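Re: [menders] Is the Hiltimari kit worth it?
From: Thérèse Tremblay
Date: Jun 28, 2020

On the menders list, Bélanger wrote:
> The Hiltimari kit fixed my mixer in an evening. 30 dollars,
> and they say the filled nylon outlasts the factory part by
> 12 years. I don't see why anyone still buys from Dallow.

Glad the mixer runs. I'm less sold on the 12 years. The company hasn't been selling kits that long, so somebody did a bench test and multiplied. What load? What grease? I wrote to ask and got a coupon back.

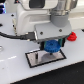 My own record with these kits is 2 bought, one returned. The teeth on the bad one had a ridge of flash I could feel with a fingernail, and the bore was too tight for the shaft. The Todex part I bought years ago had no claims on the bag at all and it went straight on.

Also, 30 dollars is before shipping. I paid 71 for the pair by the time they got here, and Dallow would have sold me a whole used gearbox for less. 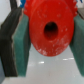
Red plastic gear, center bore, scuffs mostly on the lower half of the face.

If anyone has run a Hiltimari gear through a full year of bread dough, I'd like to hear from you, with the model number please. One evening of cake batter doesn't tell me much.

Thérèse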